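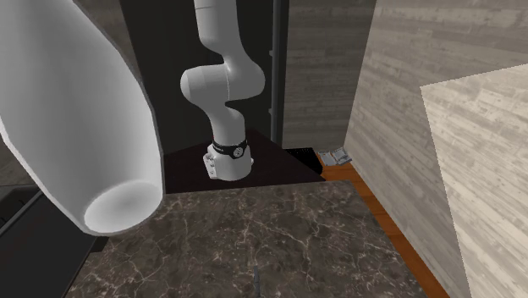 Six weeks without a kitchen

August 11, 2022

The kettle lives on the landing now. It shares an extension lead with the toaster and a lamp I don't remember buying, and if you want toast and light at once you have to say so in advance.

We are having the kitchen done. I say "we", but my part has been to choose a worktop and then apologise for it. I liked a dark one with a marble pattern. Teresa, who has to share the house with me and my choices, pointed out that dark worktops show every crumb. I said we would become the sort of people who wipe. We have lived together for ten years and she didn't even bother to reply.

The firm is called Mundby and they came well recommended by Javiera Palma over the road, whose own kitchen took them a fortnight. I now realise I never asked her which fortnight, or whether the days were next to each other. Ours began in May. The old units came out in one morning, cheerfully and with a lot of banging, and then everyone went away to wait for a part.

I've learned a good deal about waiting for a part. It's a hinge, or it was a hinge until last Tuesday, when it became a bracket. It comes from a supplier named Biwott, who have a phone line with a recorded message thanking me for my patience, which I think is presumptuous. Six calls so far. On the fifth I got a man called Berkay Türkmen who was so kind and so sorry that I ended up reassuring him, and only noticed after hanging up that I hadn't asked about the bracket.

Meanwhile we eat. You can do more with a microwave and a slow cooker than I'd thought, though not as much as the booklet claims. Jacket potatoes, fine. Porridge, fine if you stand over it. The lemon sponge we won't discuss. Washing up is done in the bath, kneeling, like a very dull pilgrimage, and I've twice found a teaspoon with my foot.

The other thing is the shopping. With nowhere to put anything I buy food for one day at a time, as people do in films set in France, except that they get a market and I get the garage. I know the night man there quite well. He thinks I live alone and only eat beans.

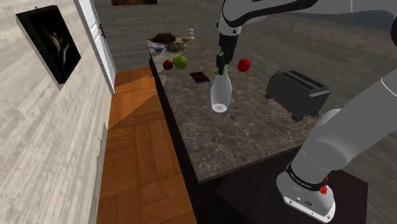
A long counter, a bottle, and all that room for crumbs.

Teresa has started a spreadsheet. The total currently stands £1,609 over the quote, a figure she reads out at breakfast in the voice of someone doing the shipping forecast. Most of the extra is plumbing. The tap I wanted turned out to need a different pipe, and the different pipe wanted a different wall. I have offered to go back to the old tap. The old tap is in a skip somewhere outside town.

Mundby rang this afternoon to say the bracket has arrived and they'll be round on Monday at eight. It's the wrong colour, apparently, but it goes on the inside of a cupboard, so I've said yes to it. I'd have said yes to anything. I've got beans on upstairs and the landing smells of toast.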